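A **snack bag** is a small flexible package used to sell a single serving of food such as chips, cookies, crackers or candy. Most are made from thin plastic film, often with a metallic layer, and are filled and sealed on the same machine. The format is sold in vending machines, school cafeterias, gas stations and grocery multipacks.

## Materials

Early snack foods were sold loose from barrels or glass cases, and later in waxed paper bags closed with an iron or a staple. Paper let in moisture, and chips went stale within days. Cellophane improved shelf life but tore easily in cold weather.

Modern bags are usually laminates. An outer film carries the printing, a middle layer bonds the sheets together, and an inner film melts under heat to form the seal. Foods high in fat need a barrier against light and oxygen, so the inner film is often coated with a very thin layer of aluminum.
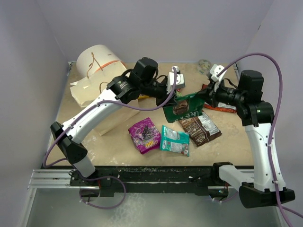

The film arrives at the factory on large rolls, already printed. A roll that is stored in a damp room can curl at the edges and jam the filling line, so most plants keep it wrapped until it is needed.

## Filling and sealing

The common method is vertical form-fill-seal. The film is pulled over a metal collar, which bends it into a tube, and a heated bar closes the long seam at the back. Jaws seal the bottom, a weighed portion drops in, and the jaws close again to seal the top. A line running small bags can finish almost 100 a minute.

Many bags are flushed with nitrogen before the last seal. The gas slows the spoiling of oils and cushions the food in shipping.

## Labeling
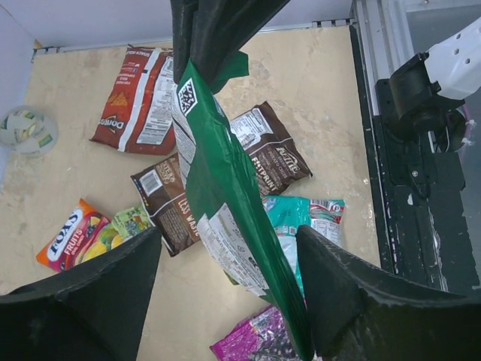

Packaged snacks in the United States generally carry a product name, a net weight, an ingredient list and the name of the maker or distributor. Small packages may use shorter forms of some statements. Brand artwork normally takes the front, and the required text goes on the back or side - a red Doritos bag, for instance, has its nutrition facts in a white panel on the back. Ingredients are listed in order of weight.

## Disposal

Laminated film is hard to recycle, as the layers can't easily be separated. Most curbside programs don't accept it. Single-material films are easier to process but may give a shorter shelf life.

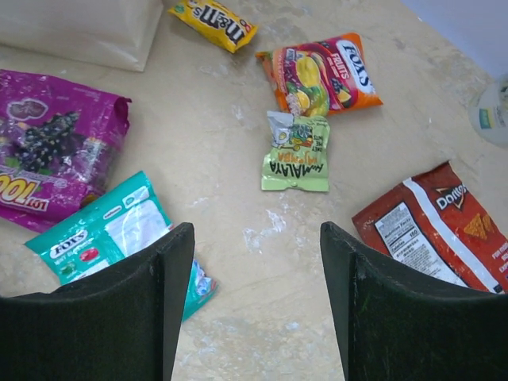 *Food and candy packets on a pale, mottled surface.*

## See also

- Food packaging
- Shelf life
- Vending machine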